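Window and Entrance Glazing Inspection – Checklist with Comments
Stodcombe Community Building, inspected 8th August

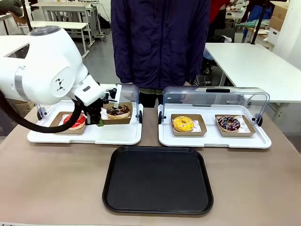
Scope
The inspection covered all exterior glazing on the ground floor, the main entrance doors and the interior glass partitions next to the corridor. Upper floor windows are inspected separately in November. Items are marked Satisfactory, Action Required or Not Inspected.
Inspector: Frauke Schwerdtfeger
Reviewed by: Elfriede Brandes

Section A. Main entrance

A1. Door glass free of cracks and edge chips
Action Required
Comment: Chip on the lower hinge-side corner of the left door, 4 mm across. It does not reach the sealed edge. The pane is to be replaced before the winter schedule begins.

A2. Safety glass marking present and legible
Satisfactory
Comment: Marking found on both doors and on the panel over the doors.

A3. Door closer speed and latch
Action Required
Comment: The right door closes too quickly over the last part of its travel. Adjusted during the visit. Staff should report any return of the fault to the building office.

A4. Visibility strips at eye level
Satisfactory
Comment: One strip is lifting at the corner and was pressed back. Replace at next cleaning.

A5. Threshold and bottom seal
Satisfactory

Section B. Ground floor windows

B1. Sealed units free of fogging between panes
Action Required
Comment: Fogging in window 7, north side. The seal has failed and the unit cannot be repaired in place. Engelhardt has been asked to measure and quote. The remaining windows are clear.

B2. Putty, gaskets and outside sealant
Satisfactory
Comment: Sealant on the south side was renewed last year and is holding well. Gaskets on the north side are stiff but not split.

B3. Opening limiters fitted and working
Action Required
Comment: Limiter missing from window 13. The window has been locked shut and a notice placed on the handle. The key is held by Kerstin Böttcher.

B4. Locks and handles
Satisfactory
Comment: Handle on window 5 is loose. Screws tightened.

B5. Drainage slots clear
Satisfactory
Comment: Leaves removed from the slots nearest the bicycle racks.

Section C. Interior partitions

C1. Panels secure in their channels
Satisfactory

C2. Fixings and clamps tight
Satisfactory
Comment: Ultumik clamps checked by hand. No movement found.

C3. Glass behind radiators
Not Inspected
Comment: Radiator covers could not be removed without tools – to be added to the November visit.

Section D. Emergency arrangements

D1. Boarding materials on site
Satisfactory
Comment: Four sheets stored upright and dry. The store must not be used for folding chairs, as was noted at the previous inspection.

D2. Contact list for emergency glass repair
Action Required
Comment: The posted list still shows the old Tunudley number. Ingeborg Pfeiffer will issue a corrected copy for the front desk and the rear entrance.

D3. Gloves, brush and rigid container for broken glass
Satisfactory

Follow-up
Items A1, B1 and B3 are to be completed by an approved glazing contractor. Window 13 shall remain locked until the new limiter has been fitted and tested. Item D2 is to be completed by the building office. Completed work should be entered in the maintenance log and signed by the person who carried it out.

Copies to: Ida Stöcker, Kerstin Böttcher, building office file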